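Toys That Stay in the Sandbox: Wear and Repair of Small Metal and Wood Play Tools

Student project report, Product Design and Materials, second year
Zerrin Sezer
26 September 2024

1. Why I chose this topic

In our course we had to choose one everyday object and follow it from the material to the user. Many of my classmates took chairs or lamps. I took the small garden tools that children use in kindergarten, because I worked for one summer in the kindergarten in Covham and I saw how fast these tools become old. In the storage shed there were two big bins of plastic shovels, and most of them had a crack in the neck. There was also one small bin with metal and wood shovels. The children liked them more, and the teachers liked them less, because they thought the paint and the wood need too much care.

My question for this report is simple: which part of a small metal and wood shovel fails first, and can a kindergarten repair it with cheap materials?

2. Where the tools came from

I collected 32 tools. Some of them are from the Covham kindergarten, and the others are from a second kindergarten in Falldale, where the director let me take the tools which they wanted to throw away. The set had shovels, rakes and a few hand hoes. All were made for children and all had a metal head and a wooden handle. The sizes were not the same, but the construction was similar. A flat head continues into a neck or a tube, the handle goes inside, and a rivet or a small nail keeps the two parts together.

I also asked both places how they store the tools. In Covham they go back to a bin in the shed every afternoon. In Falldale the tools stay in the sandbox under a cover from spring to autumn, and only in winter they are brought inside. This difference became important later in the work.

3. How I worked

First I brushed every tool with a dry brush. I decided not to wash them before the inspection, because water can change the color of the wood and also can make a loose handle tight again for some hours. Then I checked four things:

– the paint on the head
– the shape of the blade or the teeth
– the joint between head and handle
– the surface of the handle

For the joint I used a very basic test. I held the head in a vise with two pieces of cloth and turned the handle softly with my hand. If it moved, I wrote "loose". If it did not move, I wrote "firm". My supervisor said that this test depends on the person, and I agree. To make it a little better, I did all the tests myself, and I repeated them after one week without looking at my first notes.

For the handles I wrote down dirt, dark marks, cracks and splinters. The splinters I searched with an old nylon stocking. It catches on the wood even where the finger feels nothing.

4. What I found

The joint was the weakest part, and I expected this. In my set 14 tools had a loose head. What I did not expect is that the paint was almost never a reason to throw a tool away. On the blades the paint was scratched at the tip on many tools, but the metal below had only light rust. The teachers from Falldale told me that they throw a tool away when it "looks dirty", and when I asked more, they meant the handle.

The loose heads came mostly from Falldale. I think the reason is the storage. When wood stays in damp sand it swells, and when the summer is dry it shrinks again. After many such changes the handle is thinner than the tube and only the rivet holds it. In three tools the hole in the wood was not round anymore, it was long like an egg.

The form of the neck also matters. Tools with an open neck, where the metal is only bent around the wood on one side, collected sand between metal and wood. Tools with a closed collar had less sand inside. Also a ridge pressed in the blade helps much. The blades without a ridge were often bent, and the children had then bent them back, so the metal had a soft line in the middle.

5. One shovel as an example of the construction

I want to describe one type in more detail, since it is the type I recommend at the end. It has a flat blade with two shoulders, and the tip is rounded so it is not dangerous for feet. The pressed ridge goes into a tubular collar, and one rivet keeps the collar on the handle. There are no other parts. For repair this is very practical: if you drill out one rivet, you have the two parts in your hands.
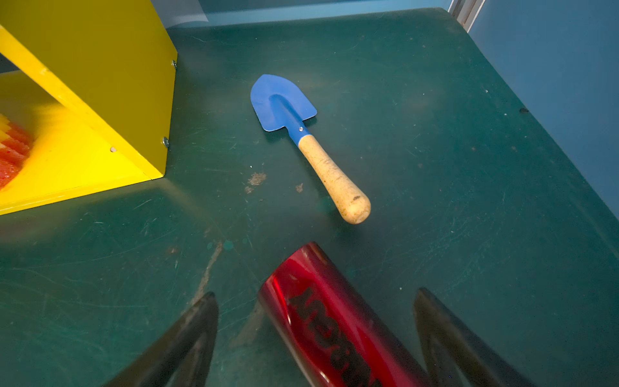
Figure 1. Toy shovel with blue blade, single rivet in the collar, and dark speckles along the wooden handle.

The handle of this type ends in a knob. Small children push the shovel with the palm, and a knob is more comfortable for this than a straight end. It is also a place that touches the ground when the shovel is dropped, so for the inspection I always looked at the knob separately. Grime on the wood looks bad to an adult, but it says little about the strength. I would never throw away a shovel only for speckles on the handle.

6. Repair

I tried two repairs on the loose tools.

The first was to fill the space with wood glue and a thin strip of veneer, and to keep the old rivet. It took a short time and it looked clean. But when I left the tools in a box of wet sand for some days and dried them again, several were moving as before.

The second was to drill out the rivet, cut the damaged end of the handle, push the handle deeper in the tube and put a new rivet. This needs a drill, a saw and some patience. The shovel becomes a little shorter, but a child does not care about this. None of the tools repaired in this way became loose in the same sand test.

For the handles I used sandpaper, grade 120 and after this 200, and then linseed oil in two thin layers. The oil must dry completely before the children get the tools back. Cloths with linseed oil should be dried flat outside, they can heat up and start to burn when they lie in a pile. I write this because I did not know it before the workshop teacher told me.

7. Limits of the work

My set is small and it comes from only two places. I do not know the age of each tool, and the teachers also did not remember. The sand test in the box was short and cannot replace a real summer. I also did not test the paint for heavy metals. For very old painted toys this should be done by a laboratory before somebody sands the paint, and for this reason I sanded only wood and never the heads.

8. Recommendation for the two kindergartens

Please keep the metal and wood tools, and buy new ones only with a closed collar and a ridge in the blade. Store them dry, hanging if possible, with the head down. Once a year, in May, before the sandbox season, check the joint by hand and oil the handles. A loose tool should go to a separate box until somebody has time for the rivet.

I gave the repaired tools back to Covham together with a bag of spare rivets and one page of instructions. Falldale asked for the same page, and I will send it when the drawings are finished.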